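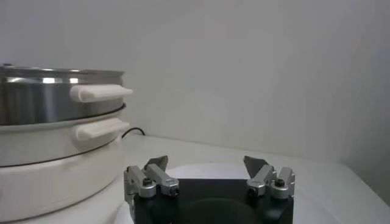 Can I cook rice in the bottom and steam vegetables on the top at the same time?

You can cook both together, if you start the rice first and put the vegetables in later. Rice needs more time than broccoli or carrots, so give the rice a good start, then add the upper tier and close the lid again.

By Yakubu Okeke
March

Clalley Stacking Electric Cooker

The Clalley is an electric cooking pot for a small kitchen, a student room or an office corner. It is built in sections which stand one on top of the other, so it takes the table space of one pot only. The base is a plain cylinder in pale cream color. Over it comes a glossy off-white tier, and the stainless steel pot sits on top of that, with a rolled rim. The steel pot and the tier have each their own white handle. When you stack them, please turn the handles to the same side, it makes the lifting more easy.

We sell this cooker at Dilbridge since last spring, and most of our customers buy it for soup, noodles, eggs and dumplings. It is also good for warming food from yesterday. Do not use it for deep frying. The steel pot can be washed in the sink with normal soap. For the base, use only a damp cloth and never put it under water. Let all the parts dry well before you stack them again, otherwise the water stays in the seam between the tiers and leaves white marks.

Order number: 618
Guarantee: 5 years on the steel pot, 6 months on electrical parts
Stock: available at the Dilbridge shop and by post

Place the cooker on a flat table, and keep the cable at the back where it cannot be pulled by a child or a sleeve. We advise a wall socket and not an extension cord, especially if the kettle is used on the same line. Steam goes up, so do not put the cooker under a low shelf. My colleague Roscoe Park did this at his home and the paint came off from the board after one winter.

If you lose a part, the upper pot can be ordered separately. The Tuditz pot has nearly the same look but is a little wider, and it does not sit correctly on this tier. Please write the order number in your message, then we send the right one. Orders which arrive before 2 p.m. are packed on the same afternoon.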